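Kunorham Desk Tidying Set: README

Pictures and notes on the putting-away of small desk things. Maintained by Zhiqiang Wan and Barnabás Medve, who do not agree on where a pen goes.
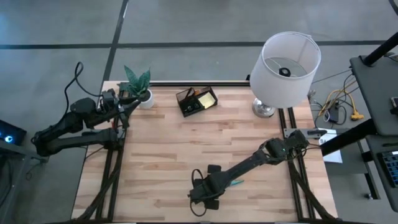
What the set covers

Desk clutter, in the quantities people really live with: sticky notes, pens, paper clips, a potted plant that has opinions about light, and an organizer that was supposed to solve all of this. There are 488 tidying sessions in the current release. A session starts with things out of place and ends when the person in charge calls it done, a standard that varied a good deal with how close it was to lunch.

Labels

start: the state of the desk before anyone touches it
goal: a short written note on where things should end up
result: tidy, nearly tidy, or argued
remarks: free text, mostly Harvey Zacharias

"Argued" means two labelers disagreed and neither gave in. We kept those 254 sessions in. Drop them if you like your desks settled, but you will lose most of the interesting pen placements.

House rules for "tidy"

Sticky notes go in a compartment, pad flat or leaning, both fine. Plants stay on the table and upright. Anything long and thin may lie beside the organizer if it lies straight – Medve wanted this one, and he types the release notes. Loose paper is never tidy, even in a neat pile. Eduardo Malabanan has appealed this twice.

Known problems

Goal notes from the first batch use "left" and "my left" as if they were the same thing. Fixed from session 5 onward.

"Bin" and "tray" are used for the same part of the organizer in places. Search for both.

The remarks field holds up to 1000 characters. Harvey found this out in December and has written in installments ever since.

Use and credit

Free for teaching and research. Please credit the Kunorham Desk Tidying Set. Corrections to the labels go to Zhiqiang; complaints about the paper rule go to Eduardo, who collects them.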